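Minutes -- Packaging Working Group, Trelasow site, August 2019

Item 1. Tray and lid, Rellero set
Anneliese Lenz presented the open tray with black rim and white interior, and the black lid that goes with it. Tukano has quoted for 497 sets. 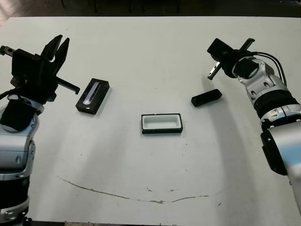 Leonardo Farina asked whether the rim was to the old drawing or the revised one. Revised, per Lenz. The drawing number is to be added to the packing list.

Item 2. Lid orientation
The lid is to be presented above the tray, then lowered with its long side parallel to the rim. Steinbach wants the wording in the work instruction changed from "push" to "seat".
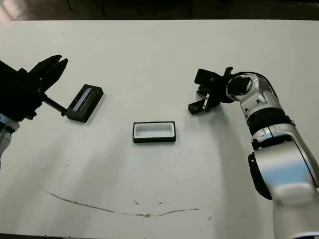

Farina objected that "seat" means little to new packers and asked for a sketch next to the text. Agreed.

Item 3. Work surface
White tabletops stay in use. Marks are to be wiped off before each batch of 60 -- dry cloth only.
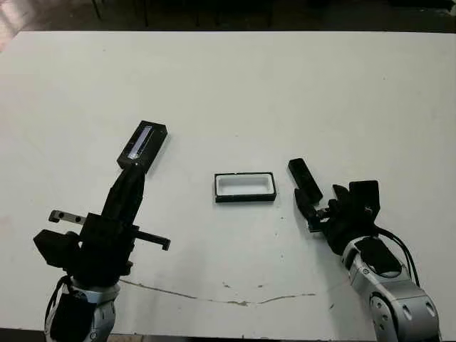 The cloths go on the monthly order, 2 packs. Lenz to revise the instruction and circulate it. Cost of inserts deferred to December.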